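Weekly Social Dance at the Votmont Hall: Attendance, Teaching and Floor Use
Final report, Community Arts Practice module
Submitted by Mpho Naidoo

1. Background

The Votmont Hall has offered a weekly contra and square dance evening for several years. The program is run by the Jandaro Dance Society, which rents the main floor and pays for a caller and live musicians. The department asked for a study of how newcomers are brought into the dancing and whether they return. Work began in January and ended in April.

2. Method

The door sheets kept by the society were the main source. They record each paid entry and whether the dancer is attending for the first time. Over the study period the sheets show 2,068 entries, of which 260 were marked as first visits. Short interviews were held with dancers during the break, usually near 9 p.m., when the band stops for water and announcements. Two callers also agreed to longer conversations.

Interview notes were typed up the following morning and sorted by theme. Names were removed before sorting. Entries on the door sheets that could not be read were left out of the totals.

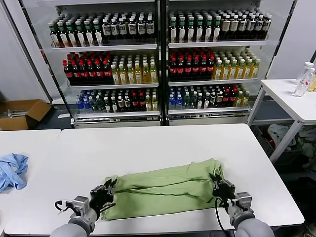 3. Findings

Most newcomers arrived with a friend who already danced. Those who came alone were more likely to leave at the break, and several said they did not know how to ask for a partner. The beginner lesson at 7 p.m. was well liked, but it covers the swing and the allemande quickly and leaves little time for the ladies chain, a figure that caused the most confusion on the floor later in the evening.

Callers differed in their approach. One walked every dance through twice and kept to simple figures until the break. The other preferred a single walkthrough - on the grounds that dancers learn from the music - and used a wider range of formations. Experienced dancers favored the second style. First-time visitors did not express a clear preference.

The main floor measures 638 square feet. On busy evenings the lines reached the stage, and dancers at the lower end reported trouble hearing the caller.

4. Recommendations

The beginner lesson should start 15 minutes earlier and include the ladies chain. A second speaker should be placed at the lower end of the hall. The society may also wish to reserve the first dance after the break for mixed pairs of new and experienced dancers.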